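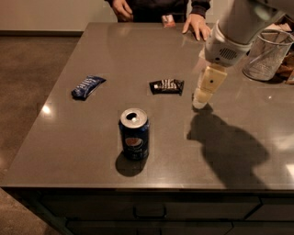 November 9, 2019

Counter resealed, day two. Second coat went on last night at 21:40, window cracked, heater on low. Surface hard to the fingernail by 07:00. Gloss is higher than the sample card suggested. The ceiling lights reflect in it and there is a hot spot toward the left end that I notice every time I walk in. Marcus says matte would have hidden more. He is right, but the can of matte was backordered until January.

Invoice from Dostia came to 168, including the roller sleeves. Filed.

Lunch at the counter at 13:15, standing. Pepsi and a candy bar, the dark wrapper. The blue one was meant for Yupin, who did not want it. Left everything out while I took the call from Cotden about the sink cutout. They now want the template by email and on paper. The drawing has the cutout 40 mm too far toward the wall. Corrected it in pencil, initialed, scanned.

Rule for the next week: cans go on a coaster. The data sheet gives seven days to full cure and lists cola under "wipe promptly." Wiped the whole top at 14:30 with a damp cloth, then dry. No ring. One faint drag mark near the front edge, visible only at a low angle, probably from the roller. Will look again tomorrow in daylight before deciding whether to sand.

Gray reads warmer under the new bulbs than it did in the shop. Neusa calls it mushroom. The label calls it something else and I have already thrown the label away, which was stupid. Wrote the batch number on the inside of the left cabinet door: 1922.

Still to do: silicone along the backsplash, refit the two end panels, return the clamps to Ismael. He has asked twice. The long clamp has sealer on the jaw and needs a scrape first.

Dinner was rice and the last of the soup. Ate it in the other room with the plate on my knees. Heater off at 22:10.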